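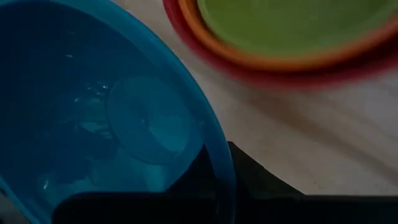

Opinion / Grippers and End Effectors

A wrist camera should be chosen before the fingers are. Clear plastic in a blue bowl takes on the color of the bowl, and no fingertip geometry corrects for that. We ran 38 grasps per finger set at Esbridge, and the Rorance pads beat the Anda pads by 6. I would trade that margin for better exposure control.

The fixed view is good for nested rims and arm clearance. It says little about the last inch of an approach.

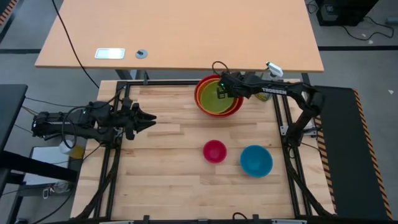

Mirsad Ristić disagrees: compliance forgives a poor image, and pads cost less than optics. He would spend the money on softer fingers first.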